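Storage beds return to the Brerkenow showroom

The Wekodard storage bed is back on the floor at Brerkenow after being out of stock for most of the summer. It comes in twin, full and queen, and all three sizes are set up near the front windows.
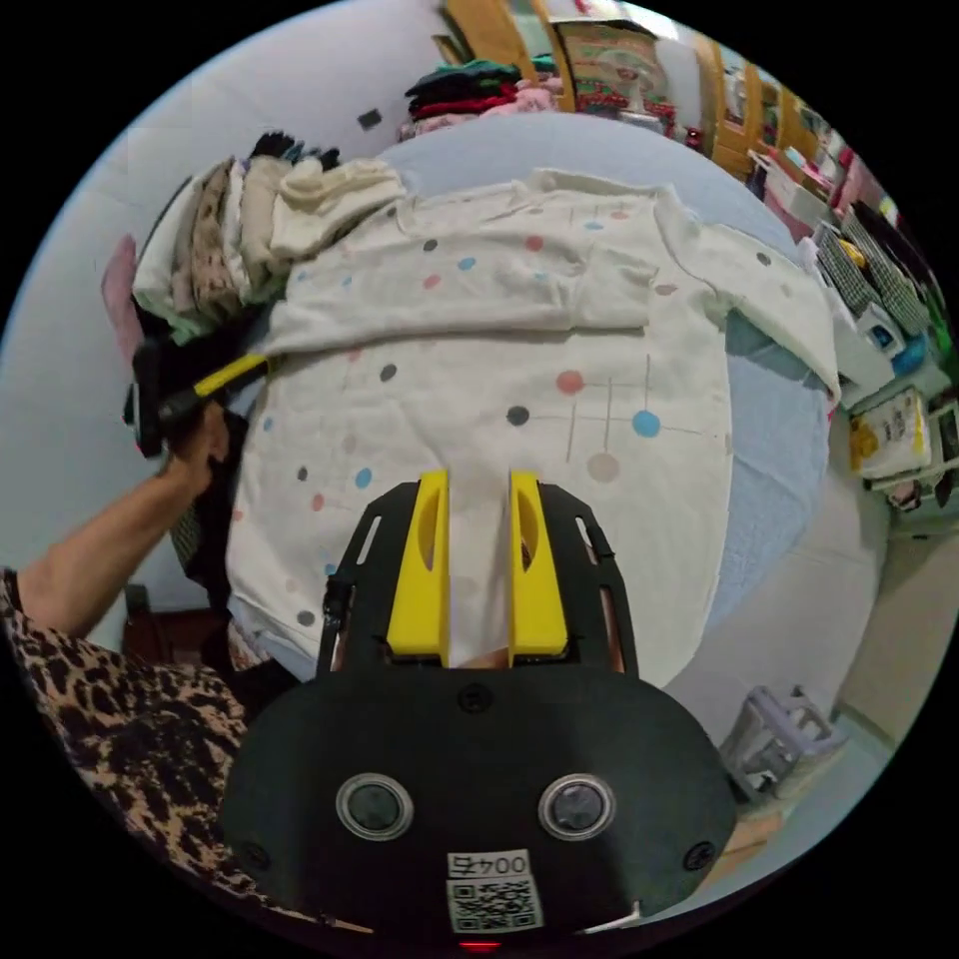 A white sweatshirt laid out on a light blue bed.

Customers who saw the earlier version will notice a few changes. The side rails are now solid ash from the Flomavwood mill, where the old ones were pine. The slats are closer together and screw down at both ends, so they no longer shift when someone sits on the edge of the mattress. The headboard is 2 inches lower, which lets it fit under most window sills.

The drawers have changed the most. The old bed had four small ones that ran on wooden runners and tended to stick in humid weather. The new bed has two deep drawers on metal slides, one on each side, and each is rated to hold up to 133 pounds. They pull out all the way. If your bed has to go against a wall, both drawers can be fitted on the same side, but please say so when you order. Switching them later means taking the rails off.

Anjani Rahman, who runs the bedroom department, suggests measuring the floor next to the bed as well as the bed itself. A drawer needs 18 inches clear to open far enough to be useful, and nightstands often get in the way. She keeps paper floor templates at the desk for all three sizes. You can borrow a set overnight and lay it out at home.

The queen is $700 in natural oil or white paint. Prices for the twin and full are on the floor tags. Mattresses are sold separately. Any standard mattress will fit, and no box spring is needed. A very thick mattress will cover a good part of the headboard, so bring the height with you if you plan to keep the one you have.

Delivery inside town includes carrying the bed to the room and putting it together. Hakim Lumenta is scheduling deliveries for August now, with morning slots starting at 8 a.m. and afternoon slots starting at 1 p.m. The bed ships in four cartons, and the longest is the one with the side rails. Tell him if you have a narrow staircase or a tight turn at the top. The crew can take away an old wooden frame on the same trip for a small fee. They cannot take mattresses.

The Siqueira dresser, which many people bought to go with the old bed, is still in the line. Its white paint matches the new bed. The natural oil finish is a little lighter on the ash than it is on the dresser, so look at the two together before ordering. Finish samples are in the tray by the register and can go home with you.

Owners of the older Wekodard bed can still get replacement runners and drawer pulls from the parts counter. Bring the old piece along, as two sizes of runner were used.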